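Descaling the kettle, and why I stopped guessing

Our water in Plandton is hard. The supplier's last report gives 231 mg per litre as calcium carbonate, and the kettle shows it within a fortnight. For years I descaled when the flakes started turning up in the tea, which meant at no fixed interval and usually with too much vinegar.

In December I switched to citric acid. The method is dull but repeatable. Fill the kettle to one litre, add 30 g of powder, bring it up to warm and switch off before it boils. Boiling is a mistake with citric acid on heavy scale, as calcium citrate is less soluble in hot water and can settle out as a white crust that is harder to shift than the original. Leave it for twenty minutes, pour away, rinse twice.

Svitlana Nazarenko wrote to say she uses half the dose and leaves it overnight. I tried that as well. The result was the same on the element plate and slightly worse around the spout filter, where the liquid doesn't reach unless the kettle is tipped.

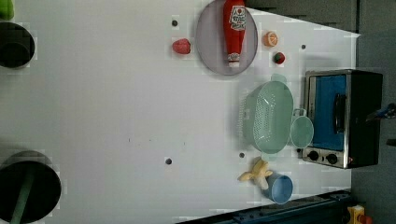

Ketchup, red bottle with a white cap.
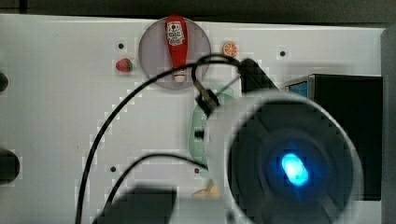
The filter is best taken out and soaked on its own in a mug. Mine is a nylon mesh in a clip-in holder and comes clean in ten minutes. If the mesh has torn, replace it. The Onlow spares shop in town sells one that fits, though the lower clip needs a little filing.

I also looked at whether scale slows the kettle down. Timing a litre from cold gave 175 seconds before descaling and 171 after, and I wouldn't put much weight on four seconds with a hand-held stopwatch. The gain is in the taste and in not having bits in the cup - the electricity bill won't notice.

Next I want to try the same dose on the shower head, which has three blocked jets and a rubber seal I don't quite trust with acid.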